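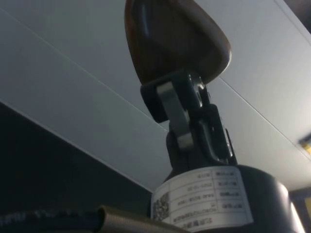
Meneck opens its practice home in Drindville for people learning to pack, tidy and set up a kitchen

DRINDVILLE – Household training organisation Meneck will open the doors of Ruvstead in June, giving local people a full-sized home where they can practise the everyday jobs that come with moving house, downsizing or living on their own for the first time.

Ruvstead takes up the ground floor of a former furniture showroom and has been fitted out as a working home, with a kitchen, a laundry, a living area and two bedrooms. Visitors will be able to open every cupboard, fill and empty every drawer, make the beds, stack the shelves and pack the lot into boxes if they feel like it.

"We've wanted a place like this for years, and I still get a bit of a thrill walking in," said Meneck program manager Emília Kratochvíl. "Most of us picked up these jobs by watching someone at home, and plenty of people never had the chance. You can read a leaflet on how to pack a dinner set, but you learn a lot more with the plates in your hands."

Work on Ruvstead took more than 18 months from the first sketches to the last coat of paint. The rooms were laid out by designer Drahomíra Tichý, who visited flats, units and family houses across the region before settling on a plan.

"I didn't want a display home," Ms Tichý said. "Display homes have one bowl of lemons on the bench and nothing in the cupboards. Ours has odd saucepan lids, a drawer that's a little too shallow and a linen cupboard with towels in four different sizes. If you can get that kitchen in order, you can go home and get your own in order."

Ms Tichý chose plain walls and kept the colours quiet so that the things people are working with stand out. Shelves in the kitchen and laundry can be moved up or down by hand, and the table in the living area seats a small group for sorting and folding.

The first season has three short courses.

Packing Up covers wrapping glass and crockery, choosing box sizes, labelling, and the order in which to empty a room. Each person packs a kitchen box from start to finish, then unpacks a box done by somebody else – a part of the course that got plenty of laughs in the trial sessions.

A Place to Put It is about tidying and storage. Participants begin with a full cupboard, sort what is in it, and decide what belongs near the stove, what can go up high and what could be passed on. There is time at the end to draw up a plan for one cupboard at home.

First Kitchen is aimed at students, young workers and anyone starting again from scratch. It looks at which pots, boards, knives and spoons get used most, how to look after wooden utensils, and how to share a small kitchen with other people.

Groups are limited to 8 so that everyone has room to move. Courses run for three sessions each, in the morning or the early evening, and people are welcome to repeat one.

Tutor Ruwan Abeysekara, who will lead Packing Up, spent much of his working life with a removals company and has packed everything from piano stools to a collection of glass paperweights.

"People apologise for their stuff all the time," Mr Abeysekara said. "There's no need. Every house has a box of cords and a drawer full of bits. What I love is the moment somebody shuts a carton, gives it a gentle shake and hears nothing move. They look up with this huge grin!"

Keith Ruddock took part in a trial of A Place to Put It before moving from a four-bedroom house to a unit.

"I went in thinking I'd pick up a tip or two about shelves," Mr Ruddock said. "I ended up going home and doing the pantry that same night, and then the hall cupboard. My daughter rang to ask whether I was all right. I've kept the good roasting pan and the fish kettle stays too, whatever she says."

Many of the smaller items at Ruvstead were given by Drindville households after a call-out last year. They include crockery, cutlery, storage tins, blankets and a great many coat hangers. Homewares shop Snorradóttir supplied the bed linen and tea towels, and will hold a small shelf of storage jars and labels for participants to look over.

The building has step-free entry and an accessible bathroom, and one section of kitchen bench is set lower for people who prefer to work sitting down. Support workers and carers can attend at no extra cost.

Ms Kratochvíl said schools and community groups would be able to book the rooms for their own sessions once the first season was under way.

"We'd love to see teenagers cooking and cleaning up in there, and new neighbours learning where the bins go," she said. "Come and make a mess of the place. Putting it back together is half the fun."

Bookings for the June courses are open now through the Meneck office in Drindville. Participants should wear flat, closed shoes and are asked to bring a pen. Boxes, paper, tape and tea are provided.

Media contact: Peter Vávra, Meneck communications. Interviews with tutors and visits to Ruvstead can be arranged ahead of the opening.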